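# Chapter 6: Grip Before Cleverness

Most books on home-built automation begin with software. I have read a good many of them, and I distrust the order. A gripper that can't keep hold of an awkward object won't be rescued by better code, and the awkward objects are the ones people own: shoes, lids, bags with one handle.

This chapter covers the hand-held gripper as a shared workshop might build it. You squeeze a handle, two fingers close, and a camera on top records what they did. The Bustwood plans claim a "universal" jaw. Treat that word with suspicion. Yevhen Panasiuk, who built the Zirari version of the same jaw, logged 402 grasps on household goods before he would say anything about it in public, and what he said was short -- flat sides good, curved sides poor, straps a nuisance.

Shoes bring all three problems together. A sandal has a stiff sole that a padded finger can press against, and above it a lot of open space and thin metal that it can't. Where you close the jaws matters more than how hard.

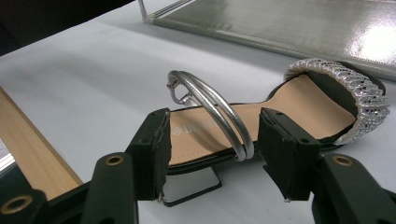
Clamped across the width of the sole, behind the rhinestone strap, with the rings standing free between the fingers. 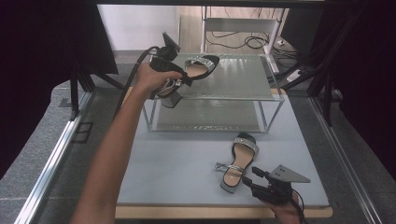
## 6.1 What a held object proves

Very little, I'd argue. One good grasp tells you the fingers could reach the sole on that try. It says nothing about the next try, or about a motor doing the squeezing in place of a person. A human hand corrects all the time without asking permission, and a hand-held tool gets that skill for free. Builders tend to forget this when they write up their results.

Keep three questions beside you as you work through the sections that follow:

- Which surfaces did the fingers press on?
- What would change if the object were turned end for end?
- How much of the success belonged to the wrist?

## 6.2 Finger pads

Start with the pads, the cheapest part and the first to wear. Hegedűs foam sheet, cut with a sharp knife, will do for a first set. Glue it to the inner face only and leave the screw holes clear.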